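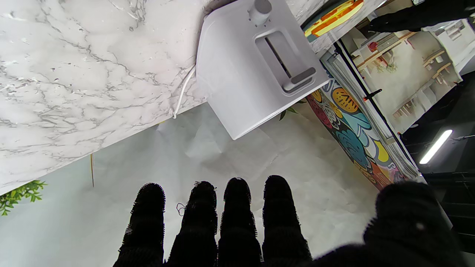

Breakfast on a Small Worktop
Project report by Hacer Kaplan and Haris Kiani

Our project looked at how people make toast when there isn't much room to do it. We loved this topic from the start – everyone has an opinion about toast! We sent a short survey round the Gunden halls in February and got 77 replies, far more than we'd hoped for.

Most people keep the toaster out all day and push it back when they cook. The flex was the big complaint, as it ends up lying across the space where you want your plate.
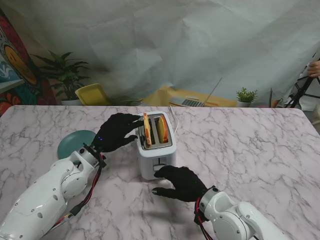 Bread was the other surprise. Thick slices stand well proud of the slots, so they're easy to lift out, but 3 people told us the tops stay pale. Ferhat Saraç suggested turning the slice over halfway, and we tried it with a white loaf – lovely even colour both times.

Next term we want to compare crumb trays, and Nesrin Sarıgül has already offered us her kitchen.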